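Subject: Re: [bookswap] Reading stands, and where to hold the April swap
From: Maëlle Després

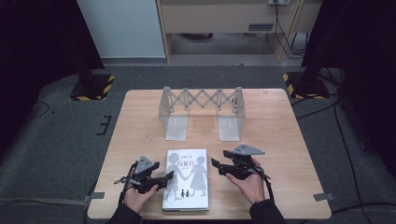 The folding stand, with a paperback in front of it.

Hello all,

Sorry to be slow in answering, I had my sister and her two boys staying and didn't sit down at the computer until they'd gone home.

Rosaire Lapointe wrote:
> Thanks to everyone who came to the last swap, we had 43 books on
> the tables by the end and I only carried one box home again, a record
> for me. Two things. First, does anyone object to moving to the
> upstairs room at Gokomham for April? It's lighter, but there are
> 28 stairs and I know that matters to several of you. Second, Maëlle,
> you mentioned a stand for holding books up so people can see the
> covers. Is it any good, and does it take up much room?
> Rosaire

On the stairs first, as that's the bigger question. I love that upstairs room, I really do, and in the afternoon the light in there is gorgeous, but I'd vote for staying on the ground floor. Mrs Desjardins managed the stairs the year before last and had to sit for a good while afterwards with her coat still on, and she was too polite to say a word about it. We also have all those boxes to get up and down. If it's the gloom downstairs that bothers people, I've two reading lamps I can bring, and I think there's a third in my brother's garage if he hasn't given it away. Could we perhaps ask for the front half of the downstairs room, by the windows? The choir only needs the piano end.

As for the stand, it's the white plastic one with the criss-cross top, and it's light enough to go in my shopping bag. I'm fond of it, but I wouldn't buy 30 of them! It does nicely for a slim paperback. With anything fat, like those Zadeck family sagas that go round and round our group, I'd want something sturdier behind it. Mine came from the closing-down sale at Vadido, so I'm afraid I can't tell you where to get another.

What I'd really like to see, if I may add a thing of my own, is the slips of paper coming back. Do you remember, we used to tuck a note inside the cover saying what we'd thought of the book and who might like it? I found one the other evening in an old gardening memoir and it made me laugh out loud (it said "skip the chapter on compost, then go back and read it in winter"). I've no idea who wrote it, the handwriting looked a bit like Rosaire's but rounder. I'm happy to cut up some card and bring pencils.

I still have nearly a shelf of crime novels to pass on, mostly ones set in cold places, and I'm looking for anything about rivers or canals, true or made up. Also, whoever lent me the big bread book, I haven't forgotten, I've just been enjoying it too much. The rye loaf on the page with the butter stain is very good (the stain was there when I got it, I promise).

I can be there from 3 to set out tables if somebody will let me in.

Warmest wishes to you all,
Maëlle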